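3.2 Recruitment and interview procedure

The second part of the study was carried out in Stostholm, a town where many households rent their home from one of two large owners. We wanted to know how tenants keep their papers on heating costs, and how far back they can follow a change in their bill. Earlier work by Carbone treated this question only through the records of the owners. In our opinion this gives a too orderly picture, and so we decided to start from what the tenants keep at home.

Letters were sent to 200 addresses in the district of Zalley. The first letter was dated 3/9/21 and the reminder went out three weeks later. The answers came slowly at the beginning. We accepted a household when one adult had lived there for at least two full heating seasons and was ready to show the bills to the interviewer. In the end 24 households took part. Six of them later asked that the amounts should not be printed, therefore the tables in Section 4 are based on 18 households only.
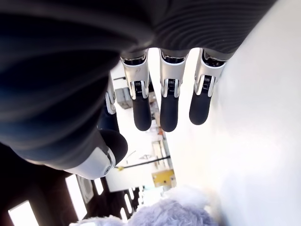
Figure 3.

The interviews were held in the kitchen or the living room, as the tenant preferred, and lasted between 40 minutes and two hours. Each one had the same opening question: "Where do you put the bill when it arrives?" After this the interviewer followed the order of the papers and not the order of the question sheet. Adelmo Costa made the first five interviews alone. The others were made by two persons, one speaking and one taking notes, and this gave us much better notes on the dates.

A difficulty which we did not expect was the change of the billing company. Until June of the second year the bills were issued by Angelovski, and after that by Flitel. The two companies do not use the same heating period, and the word "balance" has a different meaning on each form. Several tenants believed that they had paid the same month two times. We compared the periods line by line and found this to be true in one case. For the remaining cases the overlap was only in the printed text.

All amounts were converted to a yearly cost per household before comparison. Apartments with their own boiler were left out, and so was one household with a yearly cost above 4,000, where the bill also covered a workshop on the ground floor. We did not correct for the outdoor temperature. The two winters were close to each other in this respect, and the weather station nearest to Zalley has a gap of eleven days in its records. The effect of this choice is discussed in Section 5.1.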